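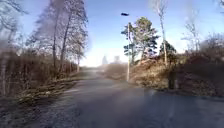
Theano Katsaros asked whether the Pitum can run toward a low sun without losing the edge of the path. It can, if the front lens and the hood over it are clean. Wipe the lens with the dry cloth in the lid pocket before each run. Do not use window cleaner – it clouds the coating.

Pitum path rover, Uvholm series
Top speed: 7 km/h
Payload: 70 kg
Batteries: 2, swappable
Route memory: 200 waypoints

Setup
Park on level pavement, switch on and wait for a steady green light. Drive the route once by hand, keeping to the middle where there is no painted line to follow.
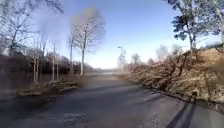 One owner wrote that the rover hugged the verge after a wheel change, and asked if the map was bad. The cause is normally wheel alignment. Loosen the two clamp bolts on the front axle, set the Alexiou gauge against both rims, and tighten. Then run the Ato calibration from the service menu.

Leaves and twigs collect behind the rear guard. Unclip it and brush them out weekly, more often in fall.

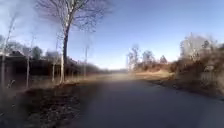 How often should the drive belt be replaced?
Once a year, or sooner if the edges fray. Order the belt with its tensioner – the old spring rarely holds a new belt tight.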